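Second arm now or wait until next year's budget?
Shop Automation > Buying and Budgeting

kha_wulldale
Posted 2025-11-21
We do small batch finishing at Wulldale, mostly tabletops and counters. Budget closes in December and I have to put a number in. Option A is two arms on one shared bench. Option B is one arm now and the second one when the first has paid for itself. The quote from Pallbridge is only good for 8 weeks. Anybody here gone through this?

grazyna.k
One arm. You will spend the first months on fixtures and grippers, and the second arm will sit there with a cover on it. Ours did.

Trương_shop
Disagree with Grażyna. If you're buying the frame and base anyway, get it drilled and wired for two even if you only buy one. Adding the second base plate later cost us 2 days of downtime and a new safety check.

grazyna.k
Wiring for two is fine. That's not the same as buying two.

kha_wulldale
What did people put down for grippers? The quote has one gripper per arm and that's all.

hoaton
Plan on 5 percent of the arm price for fingers and pads alone, every year. They wear. Also ask Pallbridge if the wrist flange is a standard pattern. Szymon at our place found out after delivery that ours needed an adapter.

szm_makowska
Confirmed, and the adapter took longer to arrive than the arm did.

dritden_thien
We run two on one bench at Dritden, so I can say where our money went. 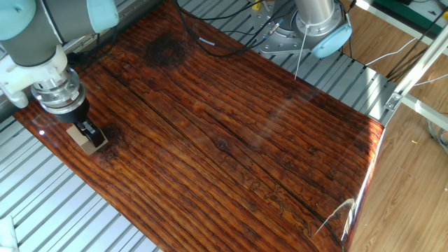 The arms themselves were the easy line in the budget. What we under-planned was everything in between them. Look at the black cables looping across the top, over the edge of the board and on toward the base of the second arm. We had no line for cable management at all, and I'd put one in from day one. Same for the platform. Slatted aluminum costs more than a flat plate, but you can bolt a base plate down and move it later. The other item is finish protection. A board with varnish that shiny will show every mark, so price soft pads and some scrap boards to practice on.

kha_wulldale
That helps. Does the glare give you trouble? Our tops are glossy too and the quote includes a vision camera.

dritden_thien
Get them to test on one of your own boards before you sign. We didn't, and we ended up paying for different lights.

grazyna.k
Still say one arm. Spend the difference on lights and fixtures.

Trương_shop
Depends on the volume. Kha, how many tops a week?

kha_wulldale
Not enough to keep two busy, if I'm being fair. I'm going to ask for one arm with the frame set up for two, and add lines for pads, cables and lights. Will post the revised quote when it comes in.

hoaton
Ask them to hold the price on the second arm for a year. Ours did it when we asked in writing.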